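Workshop notebook, Tulel sorting and packing room
July, entry written after the late shift, started 16:40

Continuing from the last page, where I ran out of space in the middle of Leena's remark about the trays. She wants the trays to come from the left side, not from the right, because the three people who work at the end of the line are all used to reaching to the left. I agreed, and I moved the rail before lunch. It took longer than I planned. One of the brackets had been mounted by somebody with a different idea of what is straight.

State of the cell now: the pushing step runs by itself, the picking step is still done by hand. The order from Vakham is 3,000 toy sets, and the customer does not care which step is automatic as long as the colors in the box are right. For us it matters a lot, of course. The pushing and gathering is the work that makes the wrists tired. The picking is the work where you need eyes and some judgment, and people prefer to keep it.

I talked with In-ho and Soo-ah during the break, separately. I write down what they said while I remember it.

In-ho is content. He did the gathering by hand for 5 years and he says he will not miss it. What he does not like is the waiting. Before, he decided the speed. Now the arm finishes its pass when it finishes, and he stands there with his hands ready and feels like he is the slow part or the lazy part, depending on the minute. He asked if there can be a lamp or a sound that tells him when the pass is nearly over. I think this is a very reasonable wish and also cheap. To do: look in the Tsakiris catalog for a small lamp that fits our supply.

Soo-ah is less content. She was the one who taught new people how to do the gathering, and she asked me what she is going to teach now. I had no good answer. I said that somebody must know when to stop the arm and how to put it back in order after a bad push, and that she sees a bad push sooner than I do. She said this is true but it is not written in her job paper. So this must be written in her job paper. I will bring it to Nazma, who can change such papers, and I will not let it wait until autumn.

Another thing from Soo-ah. The talking has become less. When four people gathered pieces at one table, they talked all day. Now two of them stand at the far end and the other two are at the picking place, and between them is a fence and a motor noise. I did not think about this when I drew the layout. Do-yoon says we could turn the picking table by a quarter so that the people face each other again. The cable is long enough, I checked. The fence has to move 2 panels. 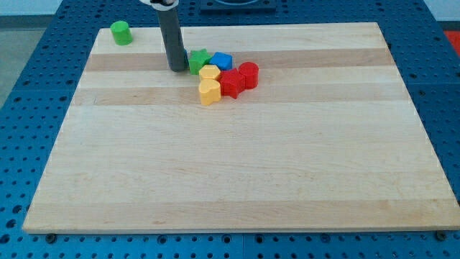 The gathering itself, which is my part. I wanted a group that is tight enough for one hand to take, and I accept that the group is mixed in color, because the color is sorted in the next step anyway. The straight shaft is good for this, better than the wide paddle which we gave up in spring. With the paddle, the flat-sided pieces turned and the round ones rolled away. My remaining problem is the piece that stays outside, like the green cylinder alone at the far left of the board when the other six are already together on the right side of the shaft. For a person it is nothing, you reach over and bring it. For the program it is a full extra pass, and the danger is that the tip comes too near the green star on the way back and opens the group again. I would like to try a path that goes around behind the single piece first and brings it in slowly. Do-yoon prefers to leave it and let the picker take it by hand. Leena is on his side, she says one single piece is not worth making everybody wait. Maybe they are right. I will try my path for one shift and then we decide together.

Small notes, so that I don't forget them:

The wooden board is to be wiped with a dry cloth only. Somebody used the Sinamell cleaner on the spare one and now the surface is sticky, and the pieces stop where they should slide. I put the spare board on the shelf with a paper on it.

The stop button on the picking side is too low for Leena. Raise it to the height of the other one.

When the arm is stopped by hand, the program begins again from the first position and not from the last one. This confused In-ho 3 times today. He thought he had broken something and came to get me each time. He should not need to come to me for this. Do-yoon will change the message on the screen to normal words. We agreed on "Stopped by you. Press green to start from the beginning." Soo-ah will read it first and tell us if it is clear.

Nazma visits the room tomorrow at 9:15. Ask her about the job paper before she sees the arm, because afterward she will only want to talk about the arm.

Rail bolts: tighten again in the morning, the second one from the door feels loose.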